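### 3.2 How data sets are cited in the reference lists

We took 1,305 articles from the two subject collections of the Skodska repository and looked in each for any sign that a data set had been used. A sign could be a link in the text, a sentence at the end of the article, a supplement, or a proper entry in the list of references. Only the last of these we count as a data citation in the strict sense. The other forms we call mentions, and they are treated in Section 3.3.

The data sets themselves are of many types: tables, interview texts, sound recordings, and pictures with short notes. Figure 2 gives two pictures of a blue cloth on a green covering. 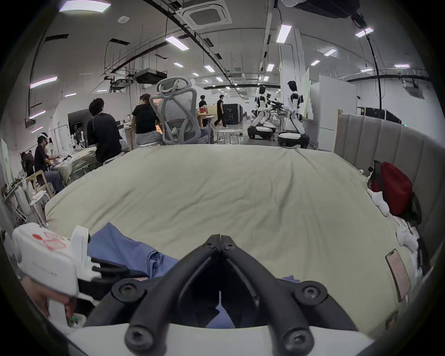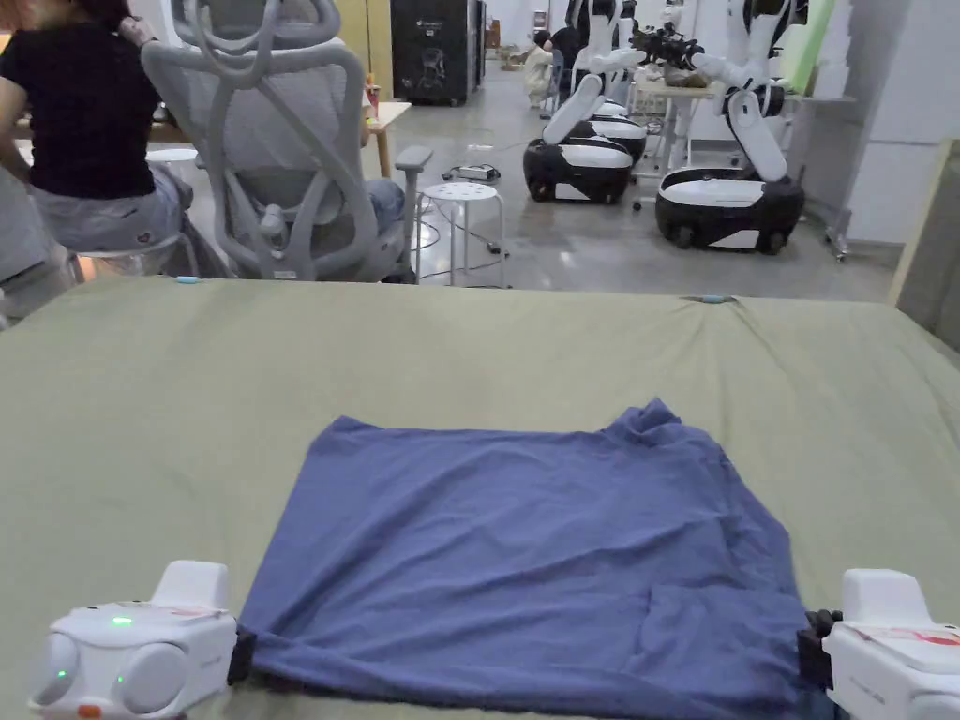
**Figure 2.** Two pictures taken in the same place. Both show hand-held grippers and a blue cloth.

Florence Cormier, commenting on the first version of this section, objected that our strict sense is too strict. In her opinion an author who gives the full identifier in a footnote has done the same work as an author who puts it in the reference list, and the reader is served equally well. She also asked whether we punish in this way the journals whose house style does not permit data sets in the list at all.

We have considered this objection with care and have kept the definition, but we now report the footnotes separately. The reason is a practical one. The indexing services which we tested read the reference list and leave the footnotes alone, so a footnote does not add to the citation count of the data set. For a human reader the difference is small. For the person who deposited the data, and who must later show that the data were used, it is large.

Of the articles with any sign of data use, 38 per cent had an entry in the reference list. A further 17 per cent had the identifier in a footnote and nowhere else. The rest used a plain web address, or only the name of the repository. We found 12 articles in which the entry and the text pointed to different versions of the same data set; these were counted once, under the version in the reference list.

#### 3.2.1 What the reference managers do with the entry

We then imported the landing pages of the cited data sets into two reference managers, Trusuteck and Sima, with the settings as they come after installation. All imports were made on 12/07/2018. We wished to see which fields survive.

The title and the year came through well in both programs. The version number was lost in Sima in every case, and in Trusuteck it was placed in the field for the edition, where most citation styles do not print it. Both programs have an item type for data sets, but Sima chose "web page" when the landing page did not state the type in its metadata. A user can correct this by hand. We doubt that many do, and the reference lists we read give some support to this doubt, for we often met a data set printed with an access date and no publisher, exactly as a web page would be.

The names of the creators gave a different kind of trouble. When the creator was a group, for example the Vurndale survey team, Trusuteck divided the name into a first name and a family name and printed the initials. The result is an entry under "team, V. s.", which is hard to find again. Sima kept the group name whole. Tanner Petrenko repeated the import from an exported file in place of the landing page, and with this method the fault did not appear. It therefore seems to lie in the reading of the page and not in the database of the program.

We did not test the plug-ins for word processors at this stage. A short trial in May had shown that their output depends strongly on the citation style, and we could not separate the one effect from the other with the sample we had. The styles are compared in Section 4, where we use a smaller set of entries which were corrected by hand before the comparison.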